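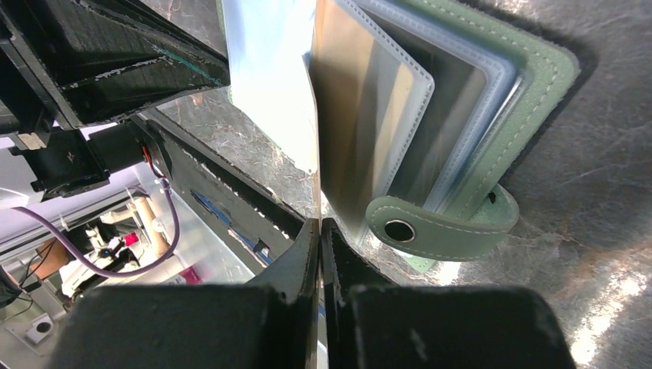

Vamo wants a monthly fee for a robot that handles wallets

12 May 2025

By Idun Løken

A two-armed robot that opens, fills and shuts small soft goods is being offered to packing firms on a monthly contract. The company behind it, Vamo, says the machine can be set up in a working day and taught a new item by an ordinary member of staff. It is a large claim for a service that has so far been tried at one site.

That site is Brakon, a packing firm that handles card holders, purses and phone covers for online shops. Its trial took in 14 products, among them a mint-green card holder with clear plastic sleeves and a snap strap. Small, bendy things like this have kept people at the packing bench long after boxes and bottles went over to machines. The sleeves slide over one another and the strap goes where it likes.

Vamo's sales sheet gives a success rate of 87 per cent. Further down, in smaller type, success is defined as the holder being picked up, turned and put down the right way round. Closing the snap is listed on its own line, as a "supported task", with no figure beside it. Asked for one, the company said results varied by product.

"They vary, yes," said Judit Bárány, who runs the packing floor at Brakon. "On the stiffer covers I was impressed. On the card holders I had somebody standing next to it most of the shift, and I was paying her as well as the robot."

Her own log of the trial covers 176 card holders. By her reckoning 81 of them went from tray to finished pack without a person stepping in. Vamo does not dispute the log but says it includes the first days, when the arms were still being taught, and that later runs were better. It has not released the later runs.

The service works like this. Vamo brings the arms, each with a small camera by the gripper, and fixes them to the customer's own bench. A worker then guides the arms through the job a number of times, and the recordings are sent off to be turned into a program. When the product changes, the worker does it all again. The first round of teaching is included in the fee. Later rounds are charged by the item, which could add up quickly for a firm whose stock changes with the season.

Valtteri Leinonen, head of sales at Vamo, said customers should think of the robot as a new starter. "You would not expect a person to be perfect in the first week either," he said. He would not say how many firms had signed since the trial, only that talks with several were "well along".

The contract deserves a slow read. A draft seen by this site ties the customer in for a full year, leaves worn gripper fingers at the customer's cost and lets Vamo keep the recordings made on the customer's bench. Leinonen said the last point was normal in the trade and could be discussed.

Aurora Carvalho, who advises small packing firms on equipment, said she would ask for two things before signing: a trial on the awkward product, picked by the buyer, and a count of every time a person had to reach in. "Speed is what they put in the video," she said. "I want to know who picks the thing up off the floor."

A rival service from Fodor charges by the finished pack, so that the buyer pays nothing for a dropped one. It does not take on anything with a strap.

Brakon has kept one pair of arms for the stiff covers and moved the card holders back to hand packing. Bárány said she would look at the snap again in August, when Vamo has promised a new set of fingers. No price for them has been given.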